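To: Tendthorpe Grounds and Walls list
From: Kipchumba Kirui, Office of Estates and Grounds
Date: May 10, 2020
Subject: Re: Upper approach, retaining wall and paved area

Dear list members,

Thank you to those who replied to the first notice. The questions raised by the Melia office are quoted here so that everyone has the same text to work from, and the responses follow under separate headings.

> We have read the draft schedule for the upper approach and would be
> grateful for clarification on three matters before it goes to the
> contractor.
>
> First, the draft refers to "the old wall" and gives its date as 1766.
> Does this apply to the whole length, or only to the lower part? Our
> own copy of the survey is missing its last two pages.
>
> Second, the planted slope behind the wall is listed under both
> Grounds and Structures. We would like to know which budget will
> carry the cutting back.
>
> Third, can the paved area be used for the delivery of stone, or
> must all material come in by the Urkport road?
>
> Melia Property Office

1. Date and extent of the wall

The date of 1766 is taken from the estate ledger and refers to the first payment for stone. It should be read as applying to the retaining wall as a whole. The ledger does not separate the upper and lower parts, and the draft schedule should not do so either. The missing survey pages have been copied and will be sent to the Melia office by regular mail. Please cite the survey by its file number, 3526, in all correspondence.

Repointing is limited to open joints. Face stones are to stay where they are unless the contractor finds one that moves under hand pressure, in which case the stone is to be marked with chalk and left until this office has inspected it. Cement mortar is not to be used anywhere on the face. The capping is outside the present contract and will be considered in November with the other coping work.

2. The planted slope

Cutting back will be charged to Grounds. The entry under Structures was carried over from an earlier draft and has been removed. Shrubs and trees growing directly behind the top of the wall are to be reduced by hand, with no stumps pulled. Members who have asked for full clearance should note that the roots have not been surveyed, and that no decision on removal will be made under this schedule. Cuttings must be taken away and may not be stacked against the stonework.

3. Use of the paved area

Deliveries may be made across the pavement, subject to the following conditions.

No single load is to exceed 600 pounds unless boards have been laid first. Vehicles are to keep at least 15 feet from the foot of the wall. The curb is not to be used as a ramp or as a rest for pallets. Stone coming from the Rashidi yard should be unloaded at the far end and brought along by hand cart. The Urkport road remains available for anything larger, and the contractor has been given the gate hours.

The pavement itself is not part of the repair. Any marking out must be done with string and pins at the edge, and paint is not permitted on the surface.

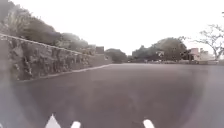
4. Access during the work

Pedestrian access will be kept open on the side away from the wall. Offices that hold events on the approach are asked to send their dates to this office before booking tents or seating. Two requests have been received so far, and both have been entered. Keys to the upper gate will be issued against signature only, and the previous arrangement, under which a spare was kept at the Tendthorpe front desk, has ended.

5. Replies

Corrections to the draft should be sent to the list and should quote the paragraph number. Questions on cost should be sent to me directly. If the Melia office is satisfied with the responses given above, a short confirmation would be appreciated so that the revised schedule can be released to the contractor.

Sincerely,

Kipchumba Kirui
Office of Estates and Grounds
Tendthorpe

You are receiving this message as a subscriber to the Grounds and Walls list. To change your address or leave the list, write to the list office.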